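Skala Realty Opens Linton Office as Powell Road Bridge Returns to Service

LINTON, Wednesday, May 22, 2024 - Skala Realty has opened an office at the east end of the new Powell Road bridge, in the former Mamus Hardware building. The office serves buyers, sellers and landlords in Linton and the townships across the river.

The old bridge was closed to trucks for years and to all traffic during construction. Drivers going from the east side to downtown Linton had to use the county road to the north. The new bridge has one lane in each direction, a left turn lane at Mill Street and a sidewalk on the south side.

"Buyers kept asking us when the bridge would open," said Haiyan Lu, managing broker. "Many of them work downtown and had stopped looking at homes on the east side. In April we began getting calls from them again."
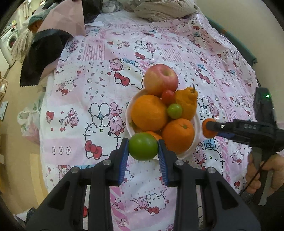 Page last changed: Wed. afternoon, corrected office hours

Skala Realty lists single-family homes, condominiums and small rental buildings. It also manages over 300 rental units for local owners. Four agents will work from the Linton office full time, and the rental desk will move there from the company's present location on Court Street. Tenants may continue to pay rent online or by mail. The mailing address for payments has not changed.

Kieran Brennan will head the Linton sales team. He has sold homes in the area for most of his career and lives on the east side.

"From my house it used to be a long way around to get to a closing," Brennan said. "Now I can take Powell Road straight in."

The company is also the listing agent for Powell Landing, a group of 96 townhouses planned on the former rail yard just south of the bridge. Site work is under way. Floor plans are available at the office, and prices will be released when the first building is framed.

The Linton office is open Monday through Friday from 9 a.m. to 5:30 p.m. and Saturday by appointment. Parking is behind the building, with the entrance on Mill Street.

Media contact: Haiyan Lu, Skala Realty, Linton office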